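**Folding cloth napkins on a covered table: the cover moves with the napkin**

Clindville Residents' Help Pages › Household and Hall › Linen

Asked by Rizal Ginting, 2023-04-03
Viewed 195 times

I am responsible for laying out the linen at a community dining room in Clindville. We use plain cloth napkins folded into triangles, and the folding is done on a small square table which has a fabric cover. Our difficulty is that the cover creeps whenever a napkin is smoothed down. By the time the second fold is made, the first has opened and the points no longer meet.

The napkins are 100 per cent cotton and are laundered after each sitting. I have tried folding them on the bare tabletop, but they slide about and pick up marks from the surface. I should prefer to keep a cover of some sort.

I would be grateful for advice on the following:

- whether a different cover would help, and if so which kind;
- whether the napkins should be ironed before or after folding;
- how to keep the triangle closed until the tables are laid.

We have a large dinner in June and I should like the matter settled before then.

---

### Answer 1 (accepted by the person asking)

The cover should be fixed before anything else is attempted. A cloth that lies loose on a table will always travel with the hand, whatever it is made of. Draw it over the edges and fasten it underneath with table clips or a length of elastic sewn across each corner. Drawing pins are not advised on a table that is also used for serving.

As to the kind of cover, felt or baize grips cotton well. A smooth polyester cloth does not. If you already own a smooth cover and do not wish to replace it, place a thin rubber mesh of the sort sold for use under rugs between it and the table.

Iron the napkins flat first, while they are still very slightly damp, and let them cool before folding. Do not iron the finished triangle unless you want a hard crease, as the crease will show if the napkin is later folded another way.

For the fold itself:

1. Lay the napkin square to the table with the hem facing up.
2. Bring one corner to the opposite corner and line up the two points before touching the fold.
3. Hold the points with one hand. With the other, press from the middle of the fold out to each end.
4. Fold once more, point to point, if a smaller triangle is wanted.

Pressing should be straight down. Most of the movement you describe comes from pushing the cloth sideways – a very common habit when one is working quickly.

Stack the finished triangles in piles of no more than 26 and set a tray on top. They will stay closed overnight.

*Comment from Rizal Ginting:* Thank you. The corners have now been elasticated and the cover no longer moves. The tray is a sensible suggestion.

---

### Answer 2

Use starch. We always did and never had any trouble with them opening.

*Comment:* Please note that heavily starched napkins are unpleasant to use and leave flakes on a dark cover.

---

### Answer 3

Answered by Ayodele Afolabi

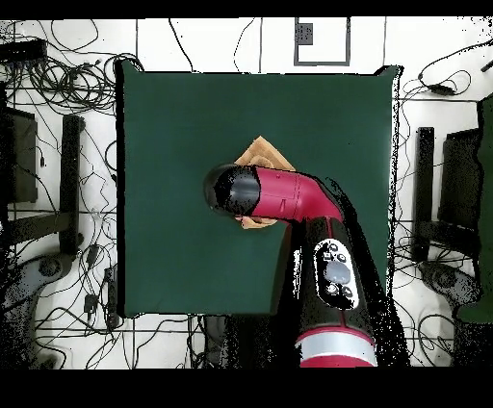
*Reading time: 1 minute*

I agree with the accepted answer and would add a point on colour. A tan cloth on a dark green cover is easy to work with, as the outline of the fold stands out and a stray corner can be noticed at once. On a white or cream cover the same fault is easily missed.

It is also worth looking at both ends of the work before moving to the next piece. A rough triangle usually has a corner standing out at the top or a flap left hanging below. Should either be present, open the napkin fully and begin again. Tugging at the one corner tends to drag the other out of line.

With regard to ironing, I would only fold without it where the cloth has been dried flat. Line-dried cotton keeps a slight curve along the pegged edge, and the points will not meet however carefully they are placed.

For the dinner in June, I suggest folding up to nine as a trial and leaving them under the tray until the following morning. If they hold their shape, the remainder may be done in the same manner.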